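Why folded clothes take up less room

A crumpled T-shirt is mostly air. Each crease props up the cloth next to it and traps a gap. Folding presses the layers flat and pushes the air out.

Start with the shirt face down. Smooth it from the middle outwards. Turn in one side with its sleeve – then the other. Bring the hem up to the collar. A shirt 40 cm wide is now nearly 22 cm wide.

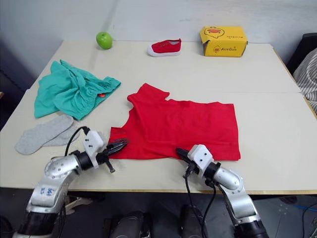 Socks are simpler. Lay one on top of the other, toes together, and fold the pair in half. Thick knits spring back a little, so put them at the bottom of the pile.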